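Floor Care > Carpet > Closed tickets

Spots returning after extraction cleaning, Ko building, Room 2 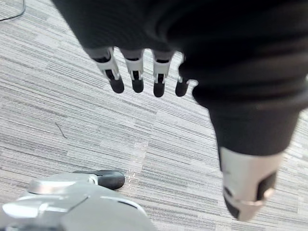 Floor covering, Room 2: gray striped carpet.

Reported by: Ok-hee Noh
Handled by: Brenance Floor Support
Equipment: Skudura portable extractor
Detergent: Brornard carpet concentrate
Priority: normal
Status: closed, follow-up in July

Problem as reported

Dark spots come back on the carpet inside the door a day or so after cleaning. They are gone when the floor is wet and still gone when it first dries. By the next afternoon they are visible again in the same places, slightly wider, with a soft edge. The carpet in the affected area feels tacky to the hand. The rest of the room was cleaned in the same session and does not show the problem.

Already tried by the site: second pass with the extractor, spray spotter from the supply closet, vacuuming in both directions. The second pass made the area look better for one day. The spotter made no difference that I could see.

Reply 1, Brenance

Two likely causes: detergent left in the pile, or an old spill in the backing that travels up as the carpet dries. They look alike on the surface. Please send the dilution used, the water temperature, whether a rinse pass was done, and how long the floor was left before people walked on it.

Also do a towel test. Dampen a white towel with plain water, press it on one of the spots for 30 seconds, and rub lightly. Foam on the towel means detergent. A brown or yellow mark with no foam means something from below.

Reply 2, Ok-hee Noh

Dilution: by the cap, not measured. The cap on the Brornard container has no line on it, so it was filled each time and tipped into the tank. Warm tap water. No rinse pass, the tank was emptied and the machine put away. The door was propped open and people were through within the hour.

Towel test done on two spots. Both foamed. One also left a faint brown mark, but only one, and that is the one nearest the door. I repeated the test by the far wall as a comparison and the towel came up clean.

Reply 3, Brenance

Foam on both confirms detergent residue. The area by the door got two extractor passes plus the spotter, so it is carrying the most product, and it also gets the most shoes. The brown mark may be a separate spill. Treat the residue first and test again.

Procedure:

1. Vacuum the area dry. Go along the stripe, then across it.
2. Empty the Skudura solution tank and flush it with clean water until no suds come out of the spray head. Do the recovery tank too.
3. Fill with plain warm water. No detergent, no defoamer in the solution tank.
4. Rinse pass over the affected area and well past its edge. Spray on the pull stroke, then dry strokes over the same lane until little water shows in the clear section of the wand.
5. Lay white towels over the spot nearest the door, weight them flat, and leave overnight.
6. Keep the door closed and a fan running across the floor — not pointed down at it.

Do not use the spotter again before the retest.

Reply 4, Ok-hee Noh

Steps completed, started 4:40 p.m. The tank flush took longer than the cleaning. There were still suds on the third fill, and the spray head had a crust around the opening which I took off with a soft brush. Rinse water came back cloudy for the first few lanes, then mostly clear.

Towels lifted at 8:15 a.m. The one by the door has a pale brown ring. Floor was dry to the touch by then. Towel test repeated on both spots: no foam on either, slight brown on the door spot.

Reply 5, Brenance

Residue is out. For the remaining spot, wet it with plain water by hand, wait 5 minutes, extract that spot only, and put fresh towels down for another night. Repeat if the new towel shows color. Stop when it comes up white.

For routine work, use a measuring cup for the Brornard concentrate and follow the label dilution. Finish every detergent pass with a plain water pass.

Reply 6, Ok-hee Noh

Spot done twice. Second towel came up white. Checked again after about a week of normal traffic: no return, carpet no longer tacky. A measuring cup is now kept with the machine. I have also written "rinse after" on tape on the tank lid.

One open question. The recovery tank gasket looks flattened on one side and the lid needs a push to seal. Same ticket or a new one?

Reply 7, Brenance

New ticket please, under Equipment > Extractors, with the serial number from the plate. Closing this one as resolved. Towel test on the door area to be repeated in July.

Brenance Floor Support | Contact us | Terms of service | Back to top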